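Replacing the light over the dining table

Posted Jun 16, 2025

The old fixture in the dining room failed in April. It was a sealed LED disc, so there was no bulb to change, and the driver had started to flicker at a rate low enough to notice when turning a page. I had three requirements for the replacement: a standard screw base, smooth dimming down to a low level, and enough light on the table to read small print without a second lamp.

The last requirement is the only one that can be checked with arithmetic before spending money. Illuminance is lumens per square meter, measured in lux. Most boxes print lumens, a figure for the total output in all directions. How much of it reaches the table depends on the shade, the hanging height and how reflective the ceiling is. My target was 300 lux at the tabletop, measured at the seats and not directly under the lamp. For a meal this is too bright, hence the dimmer.

A bare bulb hung at mid-height puts much of its light on the walls, and some of that comes back if the walls are pale. Ours are a medium green and return very little. An opaque cone shade sends nearly everything down but leaves the ceiling dark, and the lit pool stops abruptly. I tried a cone for a week. The table was bright and faces were badly lit from the eyes up. An opal glass shade loses some output in the glass, but spreads the rest evenly enough that the shade itself becomes the light source, and that is what I settled on.

Source size matters more than I had assumed. A small source casts a shadow with a hard edge, so a hand holding a pen draws a dark line exactly where the pen is writing. A larger source gives each shadow a gradual edge, and the middle of it is less dark. The opal shade is wide compared to the bulb inside it, and my hand no longer bothers me. If you already own a clear glass shade, a frosted bulb gets you part of the way.

Color temperature and color rendering

I bought two bulbs from Nastine and one unbranded one from the hardware store on Skarnside Road. All were labeled "warm white." Tanveer Pirzada lent me his handheld spectrometer, and the unbranded bulb came out at 2,576 K with a color rendering index of 83. The Nastine pair were cooler and scored higher, and they matched each other closely.

A score in the low eighties is acceptable for a hallway. Over food I could see the difference. The general index is an average over a set of fairly dull test colors, and saturated red is left out of that average. It is reported separately as R9, if it is reported at all. A bulb can do well on the average and still make tomatoes look brown. The unbranded bulb did this. It now lives in the basement, where there are no tomatoes.

For anyone comparing boxes in a store: if R9 is not printed, hold your palm under the display bulb and then under the bulb next to it. Skin has enough red in it to show a poor result. This is a crude test, but it takes a few seconds and needs no equipment.

Dimming

Most of the trouble was here. The wall dimmer was an old leading-edge type, built for incandescent loads far larger than one LED bulb. Below its minimum load it behaved badly – the bulb held steady until halfway down, dropped suddenly, then blinked. I replaced it with a trailing-edge dimmer from Hlongwane, a wiring supplier near my office that still sells single units over the counter. The new one has a small screw for setting the low-end cutoff. Turn the knob to minimum, adjust the screw until the bulb is stable, then switch it off and on again to check that it starts at that level. Mine needed a second adjustment once the bulb had warmed up.

Switch off the circuit at the panel before opening the wall box, and test the wires with a meter you have just tested on something live. In our box the neutral bundle had been pushed in so hard that one conductor was nicked. I cut it back and remade the connection. If the insulation in yours is brittle or cloth-covered, stop and call an electrician.

Hanging height

The usual advice is to set the bottom of the shade by the eye level of a seated adult. The bulb should be hidden from anyone sitting, and the shade should not block the person opposite. With opal glass the first condition goes away, although glare from the shade itself can replace it at full output. I set ours by having Agustina Mansilla sit at the far end while I raised and lowered the cord. She is taller than I am and objected to every height I liked, so we ended up higher than the usual advice and I went up one bulb size to make up the loss.

Leave spare cord coiled inside the canopy. I cut the first cord to length, changed my mind about the height, and had to buy another.
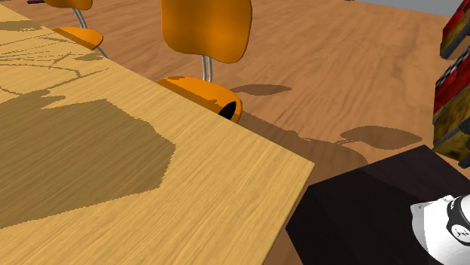
Rendered wooden table, orange chairs behind it. Note the jagged edge on the large shadow.

Readings after installation

With the dimmer at full, I get slightly more than the target at the two long sides and slightly less at the ends. The center reads much higher, as it would under any single pendant. Two smaller pendants would even this out, but would need a second ceiling box, and I did not want to open the plaster.

I took all readings at night with the adjoining kitchen dark and the meter flat on the tabletop. A phone app gave numbers that moved with the angle of the phone and disagreed with the meter by a different amount each time, so I dropped it. Phone sensors are fine for relative comparisons if the phone stays put.

Still open: there is a faint buzz at one point in the dimmer's range, a little below the middle. It comes from the bulb and not the wall – I checked with a cardboard tube. The second Nastine bulb buzzes at the same point. I will try a different make when one of these fails, and in the meantime we keep the knob slightly above it.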